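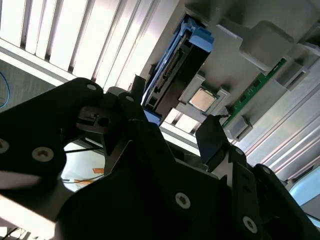 4. Setting Up the Congregation Register

The register holds the household, baptism and membership records of one congregation. Complete section 3 (Installing Ferkano) before starting. Only a user with the Registrar role can carry out these steps.

4.1 Creating the register

1. Sign in to Ferkano and open Registers > New.
2. Enter the congregation's name as it appears on its letterhead, e.g. Rakville Community Church.
3. Select the denomination. The choice sets the labels used for offices (elder, deacon, warden) and can't be changed later.
4. Enter the first year for which paper records exist.
5. Click Create.

Note: A single register holds up to 2,000 households. Larger parishes should set up one register for each centre of worship.

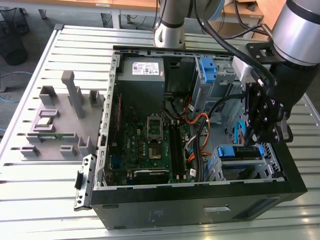

Figure 4-1. Desktop tower on its side with the side panel removed.

4.2 Importing households

1. Save the existing roll as a CSV file, one household per row.
2. Choose Import > Households and select the file.
3. Match each column to a field. Columns left unmatched are ignored.
4. Click Test Import. Rows with errors are listed by row number.

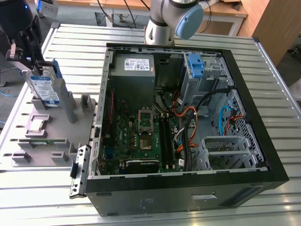 5. Correct the listed rows in the original file and repeat the test until no errors remain, then click Import.

Caution: Importing the same file twice creates duplicate households. Error 137 means that the file has already been loaded.

4.3 Pastoral notes

Pastoral notes are hidden from all roles except Minister. To authorise another reader, open Roles > Pastoral and add the person by name.

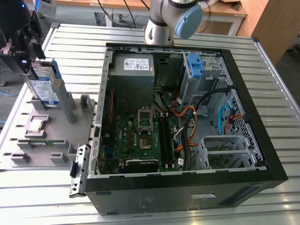 Access takes effect at the next sign-in and lapses each July unless renewed. Notes are not included in the printed directory or in exports to Besisix.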